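4.2 What the hecklers told me

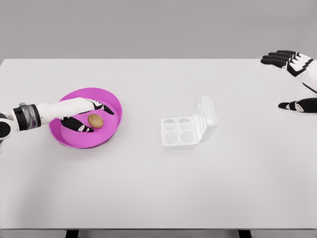 Last changed: 2021-06-24
Figure 3. A simulated robot arm reaching in over a white tabletop.

I went to 129 speeches in Nurnville and Ondville during the April campaign, and I've got the sore feet to show for it! Most candidates (Kofler and Pfister especially) saved their sharpest lines for the protest camp at Torvik bridge, even when the hall was miles away from it. Roughly 60 of the speeches mentioned the camp by name – far more than I'd guessed when Corina Auer and I drew up our coding sheet. What I hadn't planned for was the heckling. People shouted back about bus fares and rents, hardly ever about the camp, and I ended up scribbling it all in the margins. I come back to those notes in 4.3.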